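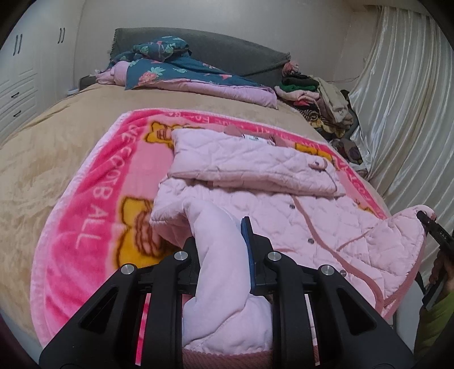 **Gripper pose drifts when both hands hold the same garment. Tracking or time sync?**

Posted by **tukun_pm**, Fri 2 February

I'm processing two-handed folding demos recorded with hand-held grippers, mostly jackets and sweaters on beds. Each gripper gets its own visual-inertial track, and I align the two afterward in Arnevix. With the hands apart, the relative pose looks fine. When both are on one garment, the distance between the tips wanders by up to 32 mm over a few seconds. The policy I train on this pulls sleeves too hard or lets the cloth sag.

Quilted jackets are the worst. Shirts are mostly okay. I've redone the extrinsics twice with no change. Where would you look first?

---

**bouzid_tools**

Probably the tracker. When cloth fills most of the view and moves with the hand, the features on it get treated as static background. A quilted diamond pattern gives you plenty of corners, and they're all moving. Plain shirts have fewer, so you don't notice it.

Mask out the lower part of the image, plus anything between the fingers, before feature extraction. Then rerun one bad episode and compare. We did this on the Florkorix sets in August and it fixed most of them.

Also check your clocks. A 70 ms offset between the two devices looks a lot like drift, but only during fast motion. If the error stays when the hands are still, it isn't sync.

---

**rowan_k7**

just throw out the bad episodes, we drop anything over 6 mm

---

**tukun_pm**

Masking helped. Seven of the episodes I reran are usable now. The hands were nearly still in the worst one, so I'm ruling out sync. I can't drop everything over 6 mm or I'd have no jackets left. Tukunness has a cloth segmentation branch that I'll try next in place of the fixed mask.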